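Mostyn site desk
Ticket 172: water standing at foot of the terrace steps, plaza side
Status: open, waiting on contractor
Priority: medium (was low)
Category: external drainage / paving
Contractor: Cistora
Reported by: front desk, office block

Problem as reported
Channel at the bottom of the long steps not draining. Water sits in it after rain and then creeps out on to the paving. People cutting across from the steps to the office block are stepping over it or in it. One slip reported, no injury, wet shoe and a complaint.

Log

January, 8.10am
Ticket opened. Went out for a look. Channel full along the far half, near half just damp. No obvious blockage from above. Leaves and grit at the outlet grating, cleared by hand, two buckets. Level dropped a bit then stopped.

11.40am
Back again. Level same as before. So not just the leaves. Put barrier boards out at the far end.

2.15pm
Rang Cistora. They want to know the channel width and what the outlet pipe is. Don't know the pipe. Old drawings say 96 mm which sounds wrong, nobody makes that, probably somebody measured the inside. Asked them to bring both size couplings.

February
Cistora on site first thing. Rodded from the outlet, got to around 600 mm and hit something solid. Jetted it. Came back brown with a lot of silt, washed down off the grass bank they think. Ran a hose from the top end, water moved but slow.

Same day, pm
Hose test again with the Mokex dye. Dye came through at the gully by the trees evntually. So pipe is open, just not enough fall, or still half full of silt. Cistora say come back with the bigger jetter.

Also noticed while out there: staining on the edges of the steps, and the bottom tread holds damp longer than the ones above. Could be the joint has gone and it is feeding the channel from behind. Seperate job? Leave on this ticket for now.

March
Bigger jetter booked then cancelled, weather. Rebooked.
Complaint two, same spot. Priority up to medium.
Asked Maltport for a price on relaying the channel if jetting doesn't do it. They quote by the metre, min order 800 for materials before labour. Not approved, just on file.

March, 7.50am
Checked before the jetter crew. Overcast, channel wet the whole length of the strip by the last step. Barrier boards need moving back, they had blown round.

To do
- second jetting, full run from outlet to top end
- camera down the pipe after, not before
- check joint behind bottom tread
- ask grounds about the bank, is bare soil showing anywhere
- salt bin nearer the steps if it freezes again
- close out or pass to Maltport

View across to the office block, channel is at the foot of the steps on the left

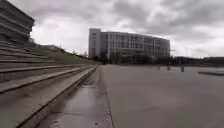

Cistora: can do the full run next visit but need the gully by the trees kept clear of parked vans, we couldn't get the hose reel near it last time. Don't order anything from Maltport till the camera has been down. If the fall is wrong, relaying the top won't fix it and you'd be paying twice. Will look at the tread joint while we're there, no extra charge for looking.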